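Looking After the Two-Arm Table: Your Questions

I'm Eldana Fikre and I keep the two-arm table at Varkcombe running. I get the same handful of questions by message every week, so I've put my answers on one page. Last updated Friday, April 18, 2025.

What do I do first when I sit down?

Walk around it before you power anything! I mean it. Look at both bases, give each one a gentle push with your palm, and check that the cables on the left side are hanging free all the way down to the floor. If one has crept up over the rail, put it back. Then switch on, let both arms go to their home pose, and open and close each gripper a couple of times with nothing in it.

Which bolts come loose?

The ones holding the bases to the black frame, mostly. The T-nuts slide a little in the extrusion and the arms do a lot of starting and stopping. I put a wrench on all of them after every 200 runs and I mark each one with a paint pen so I can see at a glance if it has turned (silver pen, top drawer, please put it back). If your marks don't line up, stop and tell me. Don't just crank it down, the arm may have shifted and we'll want to check its position first.

The gripper is dropping trays. Is it broken?

Probably not. Nine times out of ten it's dirty fingers. Wipe the inside faces with a lint-free cloth and a bit of alcohol, let them dry, and try again. Thin trays are the hardest thing we do on this table, especially when the arm picks one up by the rim and tips it, so that's my favorite test after any gripper work. If it can hold a tray at an angle without creeping, I'm happy with it.

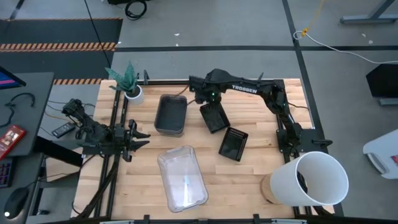
If wiping doesn't help, look at the finger screws next. Vasco Garcia found one backed out by a full turn in December, and we'd spent two days blaming the software. Snug, then a tiny bit more, and no thread locker on those, as I take the fingers off too often.

How often do you swap the finger pads?

Every 2000 grips or when they go shiny, whichever comes first. Spares are in the Arnik box. I always do both pads on a gripper together, even when one looks fine, and I write it in the log.

One arm stops short of where it should be. Now what?

Home it and try again. Still short? Check for a cable pulling tight at full reach, which you can do with the power off by moving the arm slowly by hand (support the elbow, it will sag on you). If the cables are fine, run the calibration script for that arm only. It takes around 10 minutes and you need the tabletop clear of bins and trays, so don't start it with a half-finished task laid out.

Can I move the bins and the plant?

Bins, sure, that's what they're for. The plant stays in its corner. Water it at the sink, please, never on the table!

How do I clean the wood?

Damp cloth, dry cloth, done. No sprays. Shuzhen Mao oils the top when it starts to look thirsty, and she'll leave a note on the desk when it's off limits.

It smells warm. Should I worry?

A little warmth after a long session is normal. My cutoff is 70 degrees Celsius on any joint motor, and the status page will show you the reading. Over that, park both arms, power down, and go have lunch.

Who do I ask when you're out?

Krešimir Ivanov for anything mechanical, Bernice Bawa for the control software and the log.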